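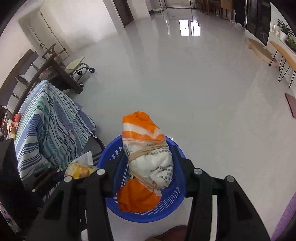

洗濯かごに何でも入れてしまう癖、どうやって直しましたか？

投稿者：ゆずみそ
カテゴリ：家事・収納
閲覧 247

はじめまして。いつも読むばかりで、今回初めて書き込みます。長くなりそうなので、お茶でも飲みながら読んでいただけたらうれしいです。

うちでは青いプラスチックの丸い洗濯かごを使っています。脱衣所に置いて、その日の洗い物を入れるためのもの、のはずでした。ところが気がつくと、買ってきたものの袋がそのまま入っていたり、クリーニングから戻った服が入っていたり、読みかけの雑誌が入っていたりするのです。写真のときもオレンジと白の袋が入っていました。肝心の洗濯物はどこにあるかというと、洗濯機のふたの上です。おかげで洗濯機を開けるたびに全部どかすことになり、朝からぐったりしてしまいます。

家族は四人で、犯人は全員です（もちろん私も入っています）。去年の12月に引っ越してきたのですが、前の家には玄関を入ってすぐのところに物入れがあって、買い物袋はとりあえずそこに放り込んでいました。今の家にはそれがなく、廊下の先の脱衣所がちょうど「とりあえず」の場所になってしまったようです。

一度、かごに「洗濯物専用」と書いた紙を貼ってみたのですが、三日ほどで誰も見なくなり、湿気でふにゃふにゃになってはがれました。かごをもう一つ増やすことも考えましたが、脱衣所が狭くて、二つ置くと体重計の行き場がなくなります。ふた付きのかごなら入れにくくなるかなと思いつつ、そうすると今度はふたの上に物が載るような気もして、決めきれずにいます。

同じようなことで困っていた方、どうやって落ち着いたか教えていただけませんか。細かいことでもかまいません。よろしくお願いします。

投稿者：はとむぎ茶
参考になった 100

ゆずみそさん、読みながら何度もうなずいてしまいました。うちもまったく同じでした。うちの場合は白いかごでしたが、中から乾電池と長ねぎが一緒に出てきたことがあります。

いろいろ試したなかで、うちでいちばん効いたのは、かごをどうにかすることよりも「とりあえず」の場所を別にひとつ作ってあげることでした。書いてくださった前のお家の物入れ、たぶんあれがとても働き者だったのだと思います。なくなった分を脱衣所のかごが引き受けてくれているのでしょうね。そう思うと、ちょっとかごがかわいく見えてきませんか。

具体的には、玄関の壁にフックを2本つけて、大きめの布の袋をひとつ掛けました。買ってきたものはまずその袋へ。夕飯の支度を始めるときに袋ごと台所へ持って行って、台所のものを出し、残りはそれぞれの部屋に配ります。夜のうちに空にしてフックに戻しておくと、翌日も自然とそこに入れるようになりました。袋が一杯になったままの日ももちろんありますが、その日はもうあきらめて寝ます。

フックの高さは、いちばん背の低い家族が背伸びしないで届くところがいいと思います。うちは最初、私の肩の高さにつけてしまい、下の子がどうしても届かず、結局かごに逆戻りしました。つけ直した跡の穴が壁にまだ残っています。賃貸でしたら、突っ張り棒を縦に使うタイプのものもありますよ。

それから、かごは床に直接置いていらっしゃいますか？　うちは洗濯機の横の低い台に載せました。床にあると、重い荷物を持って通りがかったとき、ついそこに下ろしたくなるみたいです。台といっても、使わなくなった子どもの踏み台なのですが、これだけでもずいぶん違いました。掃除機もかけやすくなって、ちょっと得をした気分です。

慣れるまでひと月くらいはかかりました。その間は叱ったりせず、かごに入っていたものを見つけた人が黙って玄関の袋へ移す、という決まりにしていました。引っ越してまだ日が浅いとのことですから、どうぞ焦らず、ぼちぼちいってくださいね。

投稿者：名無しの主婦
参考になった 2

ふた付きはやめたほうがいいです。予想どおり上に物が載ります。うちは載りました。あとふたを閉めっぱなしにすると、タオルがにおいます。穴のあいたかごのほうが風が通って楽です。

投稿者：さんぽ道

はとむぎ茶さんのお答えがとても丁寧なので、私からは別のやり方をひとつだけ。

洗濯かごそのものをやめてしまう、というのもありだと思います。うちは洗濯機の上に棚があるのですが、その棚の下に洗濯ネットを人数分ぶら下げて、脱いだものは各自のネットに入れることにしました。ネットには荷物を入れようと思わないらしく（入れにくいですし）、朝は口を閉めてそのまま洗濯機に入れるだけです。干すときに誰のものか迷わないので、たたむのもだいぶ早くなりました。

ただ、泥のついた体操着やシーツのような大物はネットに入りませんので、そういう日のためにかごは残してあります。普段は押し入れの中で、季節外れの毛布を入れておく係です。あと、ネットがいっぱいになる前に洗わないと汚れが落ちにくいので、毎日洗濯される方向きかもしれません。うちは母が二日に一度しか回さない人で、最初はそこでちょっともめました。

体重計は、うちは洗面台の横の隙間に立てています。乗るときに出すのが面倒で、めっきり乗らなくなってしまったので、これはあまりおすすめできないのですけれど。

投稿者：ゆずみそ（お礼）

みなさま、こんなにあたたかいお返事をいただけると思っていなかったので、夜中に台所で何度も読み返しました。ありがとうございます。

まずは玄関にフックと袋をつけるところから始めてみます。うちは賃貸なので、突っ張り棒のほうを見てきますね。高さは下の子に合わせます。ふた付きはきっぱりやめます！　ネットの方法も、うちは毎日回すので合っていそうで、夏になって洗濯物が増えたら試してみたいです。踏み台は押し入れにあったはずなので、今度の休みに探してみます。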